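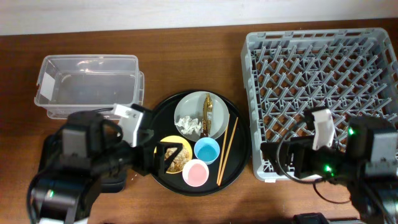
2 min read

The Haslinger

Emil Danzer got off the bus in Anuvville with one bag and the key his aunt had mailed him. The house was at the top of the hill, past the closed Tririsent plant, and he walked up because there was no one to call.

She had left him the piano. The letter said so in one line, and in the next line it said the house was sold and he had until September to move it.

It was a Haslinger upright, black, with three dead keys at the low end. He remembered it as bigger. He sat down and played the only piece he still knew, skipping the notes that weren't there, and then he went through the kitchen drawers looking for coffee. He found string, batteries, and a receipt from the tuner. She had paid for a tuning every year, though she didn't play.

A man from Ratix Moving came at four and walked around the piano twice.

"2000," he said. "That's with the stairs."

"What's it worth?"

"To me? Nothing. I could take it to the dump for less."

Emil said he would think about it. The man wrote the price on a card, left it on the lid, and drove off.

He opened the bench after that. There was sheet music in it, most of it for children, with his name on the covers in her handwriting — Emil, lesson 1, Emil, lesson 2. He had quit after some 20 of them. The later books had his name on them too, the ones he had never seen. The pages were stiff and had not been opened.

He took out the first of those and set it on the stand. It was slow going. When it got dark he turned on the lamp and started the page over.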